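Rovedis wrist camera kit, reviewed by Kieran Conneely
Mar 29, 2018

I bought this for the small arm I'm building at the shared workshop in Starkescombe. The kit is a camera board, a clamp for the wrist joint, a 30 cm ribbon cable and a bag of screws.

Fitting took an evening. The clamp is meant for a Keogh wrist and mine is home-made, so I filed the inside edge and packed it with rubber. The cable is too short if your last joint turns fully. I ordered a longer one and it works the same.

Focus is set by turning the lens, and there is no lock. I put a dab of nail varnish on it. After 200 moves it hadn't shifted. The software installed first time, but the manual skips the exposure settings and you will need them.

Exposure is the weak point. Anything bright at the edge of the view goes to plain white. Middle distances are good, and the grain on painted or stained wood comes through well.

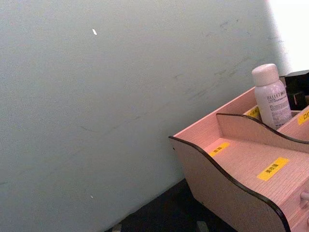
View from the wrist: pink desk organiser with a spray bottle in the back compartment.

Large print on labels is readable, small print on a bottle isn't. For finding and lining up on things, that's enough for me. Four out of five, and I'd take off less if the cable were longer.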